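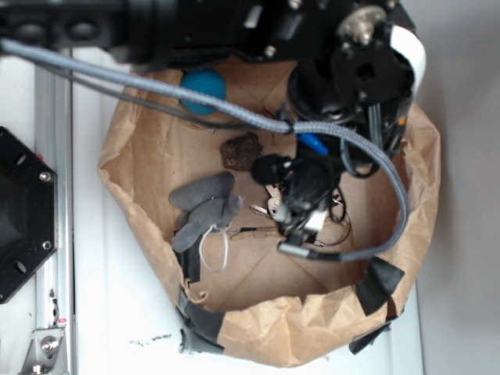
I have spent a lot of evenings in the shared workshop on Prilell Street, and I have started to distrust the phrase "it works." People use it to mean that the thing moved when they told it to. I used it that way myself in July, when our arm first closed its fingers on something and lifted it off the table. Everybody clapped, me included.

The arm is called Flullow, after a misprint on a parts order. It is a hobby build in the sense that we do it after our jobs and pay for it ourselves, and the total has passed 2000 dollars with the end not in sight. For that money you can buy a great many pairs of tongs.

My complaint is with the way home builders talk about all this. Read the forums and you will find one foam cube after another, lifted from a clean mat under good light. Then comes the claim that tidying a kitchen drawer is mostly a matter of software now. I don't believe it. A cube has flat sides and stays where you put it. A drawer has keys in it.

Keys are what I would ask every proud builder about. They lie flat, they slide over each other, and the ring goes wherever it likes. Soft toys are hard in another way, as they give when you squeeze them and you can't be sure what you have hold of. Put both in a paper bag with walls that fold and catch, and you have something closer to a house.

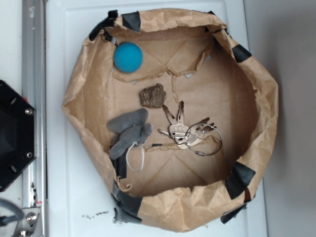 *Ball, rock, plush toy and keys in the taped paper bag.*

We kept a tally for a while. Out of 174 tries at a mixed container, I would call around half of them good, and I am being kind. Two of us scored the same tries separately and disagreed more than I liked. One person's "picked up" was another person's "dragged to the wall and pinched."

The Drisivier control software, which half the workshop swears by, makes the motion smoother. I grant that. Smooth motion makes a failure look more dignified, and I suspect it makes people score it more kindly too. The Stoyanova gripper plans we started from were drawn for boxes, and we have redrawn the fingertips 3 times.

None of this makes me want to quit. I like the soldering, and I like arguing over cable routing at ten at night. But I would like us to stop posting only the good runs. Post the whole evening — the stuck ones, the dropped ones, the ones where somebody reached for the power switch. If a newcomer still wants to build an arm after that, I'll gladly lend them my hex keys.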